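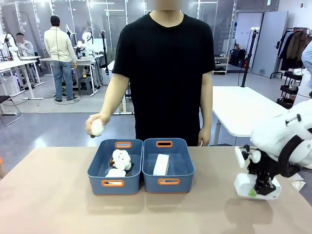 What did food advertising in Korletey tell shoppers about saving time?
Printed advertisements presented short preparation as a benefit to the whole household, and they placed the number of minutes in larger type than the price.

Student Project Report
Food Advertising and Daily Life: The Skomel Soup Campaign
Submitted November 20, 2024

Purpose
The project examined how Skomel, a maker of packaged soups, addressed its customers in local newspapers, and how its wording differed from that of its competitor, Erora.

Sources and Method
The Varon Library holds 3262 newspaper pages from the period. The group selected 81 advertisements and sorted them by product, audience and main claim. Work began in October and took place over 9 sessions.

Findings
Early Skomel notices spoke to mothers and stressed the flavor of home cooking. Later notices showed office workers and students eating alone. Erora kept its family table throughout and seldom mentioned speed. Only five advertisements, all from Skomel, showed a man preparing the meal.

Limitations
Radio advertising was not studied. Several pages were too faded to read and were left out of the selection.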